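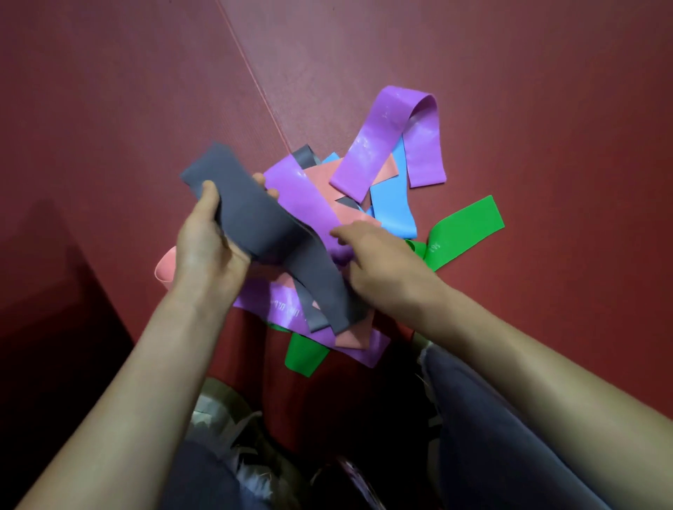 Sorting out the loop bands on the red mat.

I finally went to a ward boundary meeting, and I'm a convert. I know how that sounds! But I've been going on about electoral maps to anyone who'll stand still since Wednesday, February 8, 2023, so it may as well go on the blog too.

Some background for those of you outside Grenthorpe. Our council has had the same ward lines since before the Lirnlow subdivision went in, and back then Lirnlow was a gravel road and a lot of thistles. Now it has 2,005 voters on the roll and shares one councillor with the whole of the old town centre. Meanwhile the ward out past Pfeiffer Road elects a councillor of its own with well under half that. My vote and my sister-in-law's vote are worth very different amounts, and we live 10 minutes apart.

The review aims for wards of 2,000 voters each, give or take, and that's where it gets good. They put the draft map up on the wall and let us have at it with coloured pencils. You move one line to fix Lirnlow and suddenly you've chopped the Tedana neighbourhood in half, with the school on one side and most of the families on the other. So you move it back along the creek, and now the hospital streets are an orphan. I had three goes and my best effort looked like a boot somebody had run over.

Csenge Bakos was running our table and she was brilliant. I asked why they couldn't just draw squares (I was quite pleased with this idea) and she had me try it. The squares went straight through the middle of two apartment buildings. Fair enough.

The argument of the night was between keeping communities together and keeping the numbers even. Erzsébet Rácz, who has been to every one of these reviews, wants the numbers tight and the creek be damned. I went in agreeing with her. Now I lean the other way a little – a councillor who has half a neighbourhood can shrug and point at the other one, and we've had 18 years of exactly that over the Tedana footbridge.

Written submissions are open now and the final map goes to council in November. You don't need to be an expert, you can send in a hand-drawn map, and they do want to hear from renters as well as owners. Mine is going in this weekend, boot and all. If you're in Lirnlow and want to compare lines first, leave me a comment and I'll bring the pencils!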